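I keep seeing the same advice go round, so let me be the grump about it. "Lay every ingredient out in its own dish before you turn on the stove and weeknight cooking becomes a joy." Does it? I tried it for a month. Thread.

First, who is this for? Restaurant cooks do it because they make the same plate forty times a night. I make dinner once, for two people, and one of them is late on Wednesday.

The version that's doing the rounds is from the Carden newsletter. It says you'll save 17 minutes a meal. Seventeen! Saved from what? My whole stir-fry takes less time than that once the rice is on.

No method given, by the way. I wrote in and asked how they timed it. Got back a coupon for a set of Jodby prep bowls. Draw your own conclusions.

The bowls are 342 to order if you want the full set with lids, in whatever currency the coupon was in, because it didn't say. I did not order the bowls.

So I used what I had. Saucers, a jam jar lid, the little square dishes that come out at Christmas for olives. It works fine. A chopped onion does not know what it's sitting in.

What did change: I stopped finding out halfway through that I was out of ginger. Fair enough. I'll give them that one. But you can also find that out by opening the fridge and looking in it.

What didn't change: the time. I was washing up dishes that had held a single clove of garlic. If you have a dishwasher you may feel differently. I have a sink and a bad shoulder.

Yvonne Marsden replied to an earlier post of mine saying I'm doing it wrong and should group things by when they go in the pan. So oil-stage things together, sauce things together. That's a better idea than anything in the newsletter and I've kept doing it.

Though Yvonne, what you're describing is a cutting board with piles on it. My grandmother had one of those.

Now, chilies. The newsletter wants them seeded, sliced and in a bowl first thing, before the onions, before anything. Why? They sit there, you forget, you move the bowl, you rub your eye. I've done this twice and I don't plan on a third.

I leave the chili whole until the pan is hot. It gets its own little dish so it doesn't roll off and I don't touch the cut side of anything until I have to. That's my entire system and it costs nothing. 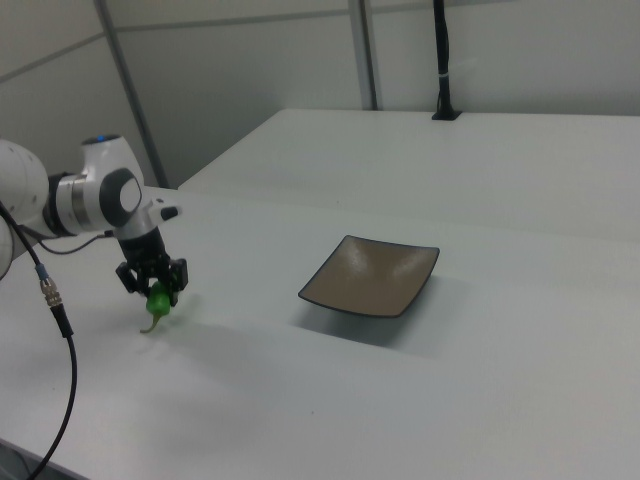 Comfort Ankrah says I should just wear gloves. I have gloves. I take them off, I touch the outside of the glove, same result. Maybe there's a knack to it. I've watched the videos and I'm not convinced the people in them ever had to put a contact lens in afterward.

Also not convinced by "the curlier the stem, the hotter the pepper." Someone sends me this every time. Where does it come from? I've had curly ones as mild as cucumber. If you've tested this properly, side by side, off the same plant, please show me. Otherwise I'm filing it with the spoon in the champagne bottle.

Same goes for "milk fixes it." Milk helps my mouth. It did nothing much for my fingers. Dish soap and then cooking oil and then dish soap again did a little more, but I may only have gotten bored of complaining.

Kobina Laryea asked if there's any dish where I'd prep the full spread in advance. Yes. Anything for a crowd, and anything with a wok, where you really do have no time once it starts. That's maybe one dinner in ten at our place.

For soup? For beans? Come on. You have an hour while the thing simmers. Chop the next item while the first one cooks, like everyone did before there was a newsletter about it.

Where I've ended up: one board, a couple of saucers, the chili by itself and last. Bowls stay in the cupboard. If the Carden people ever publish how they got 17 minutes I will read it, and I'll read it with a pencil.

Dede, yes, I still owe you the bean recipe. It's coming tonight after I've eaten.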